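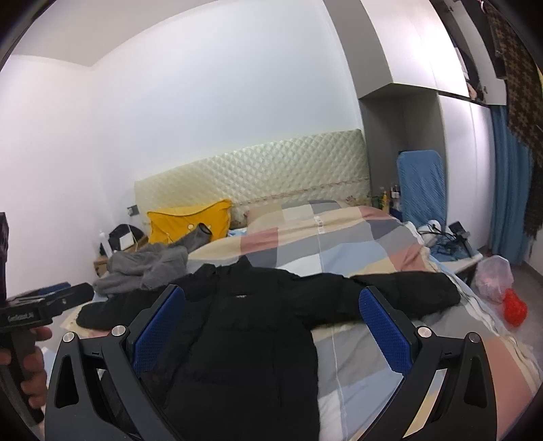
Flola boucle un tour de table de 8 millions d'euros

La jeune société, qui fabrique des vêtements et accessoires à la marque de ses clients, veut ouvrir un second atelier et recruter des commerciaux hors de France.

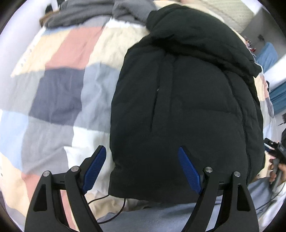
Par la rédaction - Publié le 29 octobre 2018

Flola, spécialiste du textile personnalisé pour les entreprises, annonce une levée de fonds de 8 millions d'euros. L'opération est menée par le fonds Lamance, déjà présent au capital depuis l'amorçage, avec la participation de Mocanu, société d'investissement familiale qui fait à cette occasion son entrée dans le secteur.

Installée à Nallier, la société emploie aujourd'hui 59 personnes, dont la moitié à l'atelier. Elle conçoit et expédie des séries de polos, de vestes, de sacs et de carnets pour des entreprises qui les distribuent à leurs salariés ou les revendent sur une boutique en ligne. Flola gère aussi ces boutiques : hébergement, stock, encaissement et service après-vente. Cette seconde activité, lancée après coup à la demande d'un client, pèse désormais plus lourd que la première dans les comptes.

Le portefeuille compte 200 clients actifs, surtout des éditeurs de logiciels, des cabinets de conseil et quelques clubs sportifs. Le plus gros d'entre eux représente 9 % du chiffre d'affaires, dont le montant n'est pas communiqué. La direction indique seulement que l'exercice en cours sera bénéficiaire, comme le précédent.

L'argent servira d'abord à l'outil de production. Un second atelier doit entrer en service en janvier, à quelques rues du premier, avec des machines de broderie et une ligne d'impression numérique. Flola sous-traite pour l'instant la broderie à deux prestataires, ce qui allonge les délais en fin d'année, période où se concentrent les commandes de cadeaux. Les contrats avec ces prestataires seront maintenus jusqu'à l'été pour absorber les pointes.

Le reste ira à la partie commerciale. Des postes sont ouverts en Belgique et en Espagne, deux pays où la société livre déjà sans y avoir d'équipe. L'ouverture d'un bureau en Allemagne, évoquée au printemps, est repoussée.

Côté logiciel, l'entreprise prépare une nouvelle version de son outil de commande. Les clients pourront y suivre leurs stocks par taille et par coloris, et déclencher eux-mêmes un réassort - une opération qui passe encore par un échange de courriels avec un chargé de compte. Une phase de test est prévue auprès d'un petit groupe d'utilisateurs avant la mise à disposition générale.

La répartition du capital après l'opération n'a pas été rendue publique. Les fondateurs restent majoritaires, précise le communiqué. Lamance conserve son siège au conseil et Mocanu en obtient un.

Flola n'en est pas à sa première tentative auprès des investisseurs. Une précédente levée avait été engagée puis abandonnée, faute d'accord sur la valorisation, et la société avait alors financé sa croissance par l'emprunt bancaire. Une partie de cette dette sera remboursée par anticipation.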